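3.2 Empty Rooms and the Last Survivor

The second group of films in our corpus concerns a single person left behind after a disaster. Four titles fall into this group. Three were released to theaters and one, Grorkano, was shown only on television before its restoration. All of them delay the moment at which the survivor meets another human being, and all of them fill that delay with visits to houses that belonged to other people.

Brandão (Carolina Brandão, in her study of the Cáceres festival programs) argues that these visits should be read as a form of mourning. Her account rests mainly on Zulside, in which the survivor moves through a suburb at the pace of a guest who has arrived too early. He sits on beds, opens drawers and puts things back where he found them. We accept this reading for Zulside but find it less useful for Cetinix, where the survivor treats each house as a store of supplies and leaves it in disorder. The difference can be measured in the editing. In Zulside the camera stays in a room after the survivor has left it, and the sound of his steps continues through the wall. In Cetinix the cut comes as soon as he reaches the door.

A second difference concerns sound. Both films remove traffic, birds and voices from the opening reel, but Cetinix replaces them with a low electronic tone that does not stop until the second survivor appears. Viewers who attended the October screening described this tone in their written responses as the presence of someone else. No comparable remark was made about Zulside, although its rooms are shown for longer.
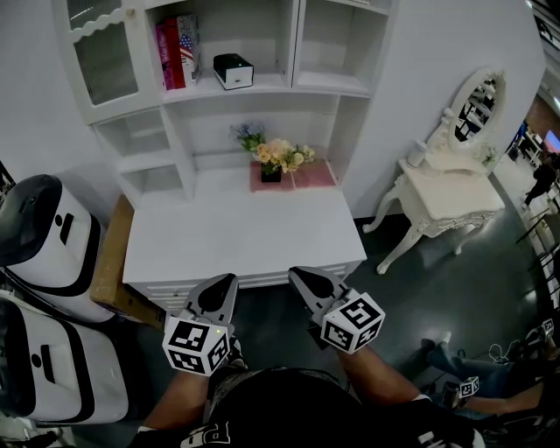
Figure 2. Desk hutch with shelves and a bouquet of roses in a black pot.

The treatment of time also separates the two works. Zulside marks the passing days by changes in the survivor's clothing and beard, and the houses themselves do not age. Grorkano takes the opposite course: its survivor looks the same throughout, while dust and plants slowly enter the buildings. We return to this point in Section 4, where the endings are compared. It is enough to note at this stage that the film with unchanging rooms is also the one in which the survivor comes to doubt that the disaster took place.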